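I bought the Rement hand-held gripper kit in March, after using a friend's older Nevent pair for most of the winter. It comes as a bag of black flat plates, pivot pins, screws and two sets of pads. The kit cost me 427 dollars for a pair, and shipping added 17 more.

Assembly took two evenings at the kitchen table. The linkages go together easily if you leave every pivot a quarter turn loose until both sides are in. The manual puts that step last, so I had to back out six screws and start over on the first one.

The blue pads are the best part. Thin, round things are what my old pads dropped most, and a chopstick held upright between these stays put when I grip it near the middle.
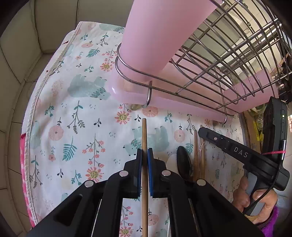 **Sodside Workshop - Home Automation Group**
Tool reviews, posted 07/06/2024

Grip force is set by hand, so it depends on you. I find I squeeze too hard after half an hour, and the pads start to take a set along the inner edge. Fashola sells a softer pad that fits with a little trimming. I tried one and went back to the stock ones, which hold wood better.

Flatware is harder. A spoon lying flat on a tablecloth needs a low approach, and the cloth wants to bunch up under the jaw tips. Taping the hem down helps. A wire dish rack is a good thing to practice on if you have one, as the gaps make you line up the jaws before you let go.

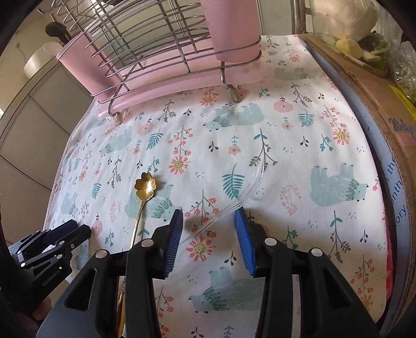 The other weak point is the hardware. Two of my screws backed out in the first week - a drop of threadlocker fixed it, but there should be some in the bag. The printed manual also shows an older plate with different slots, so go by the part numbers.

Compared with the Nevent, the Rement has less play at the tips and a handle that fits my hand better. The Nevent is quicker to take apart. I would buy the Rement again for bench work at home. For the shared shop I'd want spare pads on the shelf first.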